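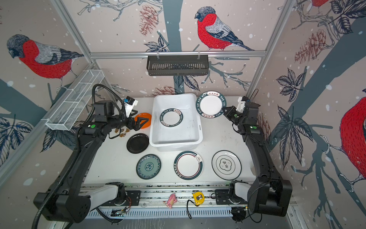

How does a robot know what to do with a plate?

By Glenys Inskip, with help from Đức Khổng and Gintarė Navickas

Two arms. One table. A lot of plates. The arms you can see are strong enough to lift a plate all day and never get bored. But on their own they know nothing. Not what a plate is, not where the tub is, not even that dinner comes before washing up.

All the clever stuff is in the software. Software means the instructions a computer follows. We call ours Flarnlow (Đức picked the name, he won't say why). This page is about what Flarnlow does between "there's a plate" and "got it".

Step 1: Looking

Cameras are the robot's eyes. Each arm has one near its gripper, so when the gripper moves, the view moves too. Try it. Hold your hand out flat and pretend there's an eye on your wrist. Now reach for a cup. See how the cup would get bigger and bigger?

But a camera doesn't see a cup. Or a plate. It only gets numbers. Every picture is made of tiny dots called pixels, and each pixel is a few numbers saying how red, how green and how blue it is. That's all the computer gets. A great big pile of numbers.

Step 2: Working out what's what

Now the software has to find the plates in the pile of numbers. The grown-up word for this is perception.

How does it learn? From examples, a bit like you did. Gintarė showed Flarnlow 3,000 pictures of plates. In every one, a person had drawn round the edge of each plate and labelled it. After lots and lots of goes, the software gets better at guessing which pixels belong to a plate.

Guessing is the right word! It never says "that is a plate". It says somthing more like "I am 92 per cent sure that is a plate". If it isn't sure enough, it looks again from somewhere else.

Some things make it hard:

A white plate on a white table. Where does one stop and the other start?
A plate inside a tub. The sides hide bits of it.
A plate tipped up on its edge. From the front it's a circle, from the side it's a thin line. Same plate!
Patterns. Flowers, writing, rings, a cloud. A ring painted on a plate can look like the edge of a smaller plate.
Busy walls. The big red bullfinches on ours are round and bright. Early on, Flarnlow was 30 per cent sure one of them was a bowl.

An orange plate is much easier. Nothing else on the table is that colour.

Step 3: Where is it, exactly?

Knowing there's a plate isn't enough. The arm needs to know how far away, how high and which way it's facing.

Shut one eye and try to touch the tips of your two first fingers together. Tricky? Two eyes help you judge how far away things are. A robot can do it with two cameras, or by moving one camera and comparing the two views. Things close to you seem to shift a lot when you move. Things far away hardly shift. The software measures the shift and works out the distance.

Then it turns that into directions from the arm's own base. So far along, so far across, so far up. Like a treasure map with three numbers in place of two.

Step 4: Making a plan

This bit is called planning and it's Đức's job.

There are loads of ways to get a gripper from one side of a table to the other. Most of them are bad. You could knock the tub. You could bash the rack on the wall. Worst of all the two arms could hit each other, because they share one table and both can reach the middle.

So the software tries out paths first, in a pretend world inside the computer. No real plates get broken in there. It throws away every path with a crash in it and picks a short smooth one from what's left.

And who goes first? Flarnlow has a rule for that. Before an arm moves, it has to claim the bit of space it wants. If the other arm has claimed it already, it waits. A bit like taking turns on the slide.

Step 5: Moving

Last bit is control. The plan says where the arm should be. Little sensors in the joints say where it really is. The software compares the two, finds the gap and sends a tiny correction. Then again. And again, many times every second.

You do this too. Carry a full glass of water across the kitchen and notice how often you wobble and fix it.

Gripping needs care. Too loose and the plate slips. Too tight and, well, crunch. So the gripper closes bit by bit and stops when it feels enough push back.

What if it goes wrong?

It does go wrong. Quite a lot! Trevor Sedgwick keeps our mistake log, and every failed go is written in it with the pictures the cameras took. Then we look for what tripped it up. Was it looking, planning or moving? Mostly looking. Leftover crumbs are a favourite – the software has to learn that small bits of food are not small bits of plate.

Then we add the hard pictures to the examples and teach it again.

Be the robot (needs 2 people)

1. Put 5 unbreakable plates on a table. Tip one up against something.
2. One person is the arm. Eyes shut, no peeking.
3. The other is the software. You can only say left, right, forward, back, up, down, open and close.
4. Try and get all the plates in a stack.
5. Swap over.

Now do it with two arms at once. You will need a third person, and probaly a rule about whose turn it is.

Words to know

Pixel: one tiny dot in a picture.
Perception: working out what the cameras are looking at.
Planning: choosing a safe path before you move.
Control: checking and fixing while you move.
Gripper: the robot's hand.

Page last changed July 2018. Next one is about how robots feel for things they can't see.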